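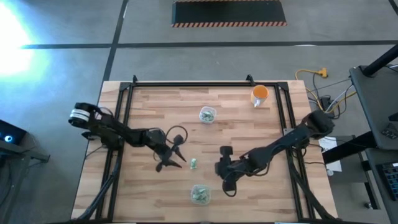 Two black robotic arms mounted over a wooden tabletop.

Pritent review: social post scheduler, Team plan

Reviewed by Renu Pant

Pritent schedules posts to several social accounts from one calendar. I ran it for a full quarter on the accounts of a small online training business, starting in March. Before that we used Stindska, so most comparisons are with that.

Setup

Connecting accounts took 20 minutes. Each login opens in a separate window and returns you to the main list. Business pages need admin rights, and the error you get without them says only "Link failed." Jyoti Negi, who shares the accounts with me, was added as an editor by email invite. Editors can draft and schedule but can't disconnect an account.

Scheduling

The queue holds 50 pending posts per account. Text can be edited per network after you write the main version, and the character counter adjusts to each. Line breaks were kept everywhere. Hashtags typed in the first comment field were dropped twice when I moved a post to a new slot, so check that field after any move.

Bulk upload takes a plain CSV file. The time column wants 24-hour format with no seconds. A wrong value rejects the whole file and does not name the row. Stindska skips the bad row and lists it, and I prefer that.

Live video

Announcements can be tied to a live event, with reminders set up to three per event. Changing the start time moves the reminders with it. There is no way to stream from Pritent itself.

Reports

Reach, clicks and replies, by post or by week. Link clicks matched our own site logs closely. Export is PDF or CSV. Reports go back 18 months on the Team plan, counted from the date you connect the account, with no import of older data.

Support

Two tickets, both answered the next morning. The one on first comments is still open.

Verdict

Good queue, dependable posting times, weak error messages. Suitable for two or three people sharing accounts. If you depend on bulk upload, stay with Stindska for now.

Rating: 3 out of 5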